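二月,晚上,预算表第几版我已经懒得数了

今天又跟那张表耗了一下午!中间只起来倒过两次水,第二次回来发现表格没存,气得我把茶也喝凉了。先记下来吧,省得过几天又忘了自己为什么这么排。

现在最大的一笔还是双臂那套。Grirnine 的报价终于改好了,比上个月那版清楚得多,控制柜、线缆、培训都拆开写,培训那一栏居然还按人头算(我们组就这么几个人,能不能打包啊)。夹爪他们单列,备用指尖每副 400 元,我先填了16副,后来想想又怕不够,又怕太多,来回改了三遍,最后还是16。耗材这种东西真难估,试管、盖子、架子都便宜,可是一旦开始连着跑,消耗起来跟喝水似的。

Pitgate 那边走的是租的路子,按月付,前半年压力小,看着很诱人。我算了一下,租到第二年就开始不划算,可买的话今年别的就都得往后挪,离心机那边的转子也该换了,去年就说换。唉。租约里还有一条,搬动设备要提前书面申请,光这一条我就有点犹豫,我们这屋子一年不知道要挪几回桌子。

我现在的想法是先把试管上架这一步的钱算明白,别的工序以后再说。带盖的尖底管,从架子上夹着盖子拿起来、放回孔里,听着简单,写进采购需求里却能写满一页:夹爪开口多大,指尖要什么材质,管子歪着的时候还能不能对准孔,架子要不要固定在台面上。每多写一句,报价就往上跳一点。
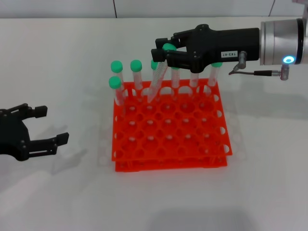
先别急着买第二套夹爪,架子的定位工装才是该花钱的地方,Simanjuntak 的回信里是这么写的,还说很多人预算都压在手上,等装好了才发现架子每次摆的位置差一点点,又回头追加,追加的那笔往往批得最慢。我看完愣了一会儿,因为我的表里工装那行写的是零!真的是零,我当时想着拿双面胶贴一贴就行了。

于是晚饭后又把表打开。定位工装加了一行,问了价,底板连加工一共3246元,比我想的贵,但是跟整套比起来也就是个零头。钱从哪儿挪呢?我看中了软件那栏的“高级可视化模块”,Brandness 家的,一年1407元,当初觉得界面漂亮就勾上了,现在看基本版够用。砍掉!还差一截,从备用指尖里抠吧,从16副减到10副,先用着,年中再补。这么一抠还剩下一点,正好放进运费,运费我也一直写得太少。

对了,交期也得记一笔。Grirnine 说下单以后八周,我在计划里写了十周,留两周给装调。台面要先腾出来,插座的位置也要重新量,左右两边的臂都要够得着架子,又不能互相打架,这个他们可以出一张布局图,图是免费的,但是要我们先给桌子的尺寸。明天一早就去量,卷尺好像在抽屉最底下那一层。

还有保修。标准的一年,延保每年另算,价格没写在报价里,得追着问。我上次就是吃了这个亏,那台老移液工作站过保才俩月,换个电机的钱够吃好几顿火锅了,想起来还心疼。这次我打算把延保直接写进第一年的总价,哪怕数字难看一点,也比到时候再去求一遍强。

租还是买,我心里大概是往买那边偏了。不过 Pitgate 说可以给一个租转买的方案,租金能抵一部分,具体抵多少要等他们发文件。那就再等两天,反正表也是要改的,我连新的一页都建好了,名字叫“真的最后一版”(上一页叫“最后一版”,哈哈)。

快十一点了,困。明天量桌子,催延保报价,顺便把工装的图纸要求发出去。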